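# Project report: Snack box packing at Plastside – what changes for the packers

16 September 2026

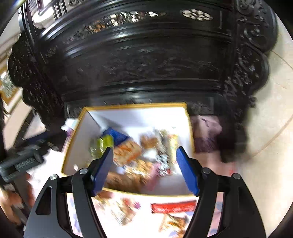

Fig. 1 – Gripper open over a box of mixed snack packets, more packets in front of it.

**What we looked at**

Clalthorpe packs mixed snack boxes at its Plastside site. Most of it by hand still. They want to automate the picking part, so our question was what happens to the people who do it now. Visited in June, 4 visits, talked to packers on both shifts and one shift lead.

**The job now**

A packer fills 200 boxes a shift. Mixed sizes, shiny wrappers, lots of reaching. Wrists and shoulders came up in nearly every talk. So did the chatting – people stand across from each other and like it that way.

**The plan**

Strachan supplies the arms, Prundent does the software. Training is 45 minutes per person, which the packers said was to short. We agree. Nobody had been shown what to do when two packets stick together.

**What changes**

- less reaching, more watching a screen
- new task: clearing jams, checking mixes
- fixed spots on the line, so less talking
- pace set by the machine. biggest complaint by far
- pay grade for the new tasks – not decided when we asked

One packer told us she'd take the sore wrist over being timed. Others were fine with it, mostly the newer ones.

**Problems with our study**

Small group. Wanted 100 survey forms back, got 45. Night shift is under represented, and we didnt talk to anyone from Prundent.

**Still to do**

Redo the pace question, it was worded badly. Add the training table to the appendix. Ask Clalthorpe again about pay grades.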